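# About Traltard Music School

Traltard teaches piano, strings, woodwind and voice to children and adults. Lessons are given in person at two sites, Delatura Street and Abdella Hall, and online for students who live too far away to travel. This page sets out how the school is organized and what a new family can expect in the first year.

## Lessons

A standard lesson is 45 minutes, once a week, with the same teacher for the full term. Beginners under the age of eight take a 30-minute lesson. Adult students may book every other week, but the time slot is then shared with another student and cannot be moved during the term.

Each student has a practice record. The teacher enters the assigned pieces, scales and studies; the student enters practice time. Teachers review the record at the start of each lesson. We do not set a fixed number of minutes per day, except for students preparing for a graded exam.

## Levels

The course is divided into 8 levels. Levels 1 to 3 cover note reading, basic rhythm, hand position or bow hold, and playing from memory. Levels 4 to 6 add sight reading, transposition and simple chamber work. Levels 7 and 8 require a full solo program and a written theory paper. Students who transfer from another school are placed after a short playing test, which carries no fee.

## Online teaching and recitals

Online lessons run over a wired connection at the school end. Teachers use a fixed microphone with automatic gain turned off — most meeting software treats a sustained piano note as background noise and cuts it. Families are asked to turn off noise suppression at home as well. A printed setup sheet is given out at enrollment.

Online recitals are held once a term. Students play live, in program order, and are muted between pieces. Duets are recorded in advance, as the delay between two homes is too long for ensemble playing.
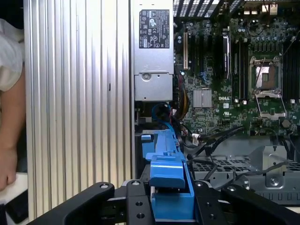
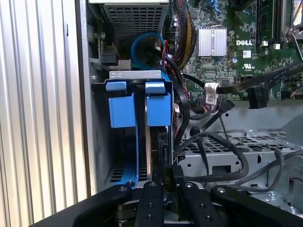 ## Library and instruments

The Trergate Library, on the upper floor of Abdella Hall, holds 962 printed scores. Of these, 696 may be borrowed. The rest are reference copies and stay in the reading room. The loan period is one term. Marks in borrowed scores must be in soft pencil.

String instruments in fractional sizes can be rented by the term. The rental includes one set of replacement strings per year. Bows are rehaired at the school's cost, but damage to the stick is charged to the student. Pianos at both sites are tuned before each term and again before the June recital.

## Enrollment

Applications are accepted all year. Places are assigned in the order received, by instrument and by available time slot. Fees are due before the first lesson of the term. A lesson missed by the teacher is made up or refunded; a lesson missed by the student is made up only with 24 hours' notice.

Page last updated Friday, July 18, 2025.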